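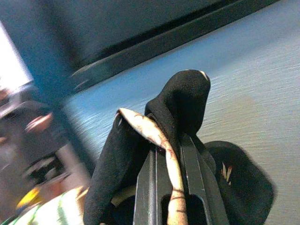
Figure 4. Wrist camera view of a laundry grasp: black fabric in the gripper, a pale speckled strip lying over it.

5.3 The grasp that won't let go

I went into the Daredari runs expecting dropped clothes to be our big headache. We did drop plenty, and I'll get to those in 5.5, but a dropped sock is a boring failure (you pick it up and try again). The one that cost us sleep was the opposite. The gripper opens, the Jirkix controller reports a clean release, the arm starts to back away, and the garment comes right along with it!

Out of 244 pick-and-place attempts in the December runs, 60 ended with what I'm calling a hung release. My rule for labeling one was simple: the fingers had been commanded open, and cloth was still attached to the arm when it reached its retreat pose. I went through the logs by hand, twice, and changed my mind on a handful of cases where a sleeve was just resting on the wrist and slid off by itself. Those are not in the 60.

Long narrow things are the worst. A drawstring, a waist tie, a loose strap, anything of that shape that ends up lying across a finger can work its way into an opening in the metal, and then opening the gripper does nothing at all for you. The Gavance grasp detector looks for folds it can pinch and has no idea that a strip is draped over the top of the fold it likes. It scores the grasp high, we go for it, and we find out at release time.

What makes this a safety matter and more than an annoyance is the washing machine. A garment trailing into the tub while the arm retreats turns into a tether, and the second arm doesn't know the tether is there. Our planner checks arm against arm and arm against machine. It does not check arm against a pant leg pulled tight between them. Twice we hit the stop button with the motors already straining, and I was very glad my hand was on it.
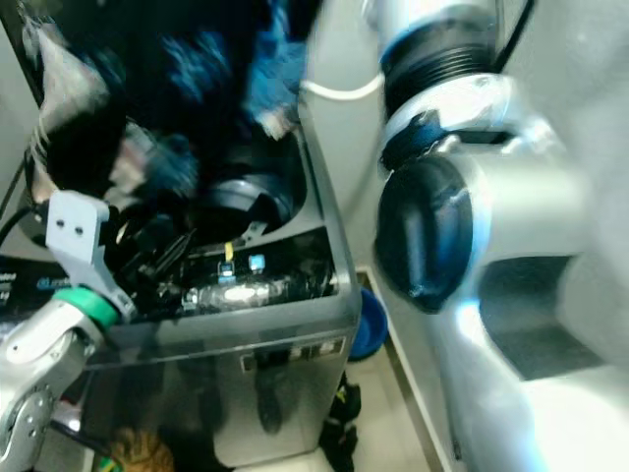 Brock MacDonald read a draft of this section and told me I was blaming the cloth for a software problem. In his view the controller should never call a release clean on finger position alone, and a force check during the first bit of the retreat would have caught nearly every case on my list. He also asked why the second arm was allowed to move at all before the first one was clear.

Fair points, both of them. We did try the force check later at the Toivonen site, with the retreat slowed down for the first 100 millimeters. It catches the heavy stuff well, wet jeans and towels especially. Thin fabric hardly pulls on the arm until it goes tight, and by then you've used up your slow stretch. So I'd call it a partial fix. Holding the second arm still was easy to add and we should have had it from day one.

The bucket gave us a milder version of the same trouble. A tangled pile means one grasp can bring up a neighbor, and the neighbor is the piece that hangs up. 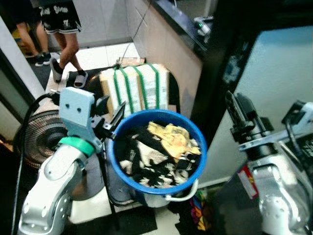
5.4 Changes to the release routine

We ended up with a retreat that has 2 stages. The arm backs off slowly with the fingers open and stops, then the wrist camera checks for cloth near the fingers before anything else is allowed to move. If it sees cloth, the arm goes back to the release pose, closes, opens again, and calls a person over if the second try fails too.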